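To: bimanual-teleop list
From: Fidel Maldonado, Gustberg Manipulation Laboratory
Subject: Re: Clomville bag task – operator procedure for the second round

Dear colleagues,

Please find our response to the Soltthorpe group's message of this morning, quoted in the relevant part.

> The Clomville protocol says the operator should "replace the bag
> in the bin" and gives no further detail. Our operators have read
> this in different ways. Some remove the full bag before touching
> the new one, others take hold of the new one first. Are both
> acceptable for the shared set? We would also like to know whether
> an episode with a dropped bag should be kept or deleted at the
> station.
>
> Regards,
> Soltthorpe teleoperation team

The wording in the protocol is ours and we accept that it is too brief. The text below replaces Section 2 with immediate effect. Sites that have already recorded episodes under the old wording are asked to leave them in place and to mark them "round 1" in the log.

1. Station and starting state

The bin stands on the table within reach of both arms, lined with one bag. The contents should be light and crumpled, such as paper. A spare bag is placed to the side of the bin. Operators should bring both leader arms to the rest position before recording begins, and should confirm that the followers match them.

Our station at Gustberg uses two Trossen arms mounted on facing sides of the table, with blue bags and a black wastebasket. Sites with another arrangement may keep it, provided that both grippers can reach the rim of the bin at the same time.

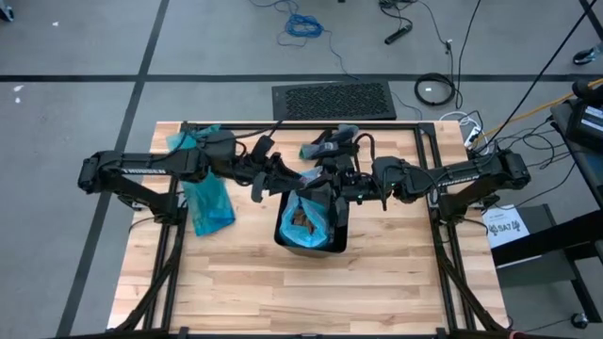 2. Order of actions

The full bag is to be gathered at the rim and lifted out before the new bag is opened. Where an operator has already taken hold of the new bag, the episode may continue, but it must be labeled "early grasp" in the log. Both arms should be used to open the new bag. Operators are asked to move at an even pace and to avoid long pauses above the bin – the Kostiuk training script treats a still gripper as the end of a step.

3. Dropped bags and failed attempts

No episode is to be deleted at the station. If a bag is dropped on the table and picked up again, the episode is kept and labeled "recovery". If it falls to the floor, the operator stops recording and enters "failed".

4. Quantity

Each site is asked for 400 episodes, in blocks of 16, with a change of operator between blocks. Most of our episodes run to around 60 seconds.

Comments on the new wording should be sent to this list before the end of January.

Sincerely,
Fidel Maldonado
Gustberg Manipulation Laboratory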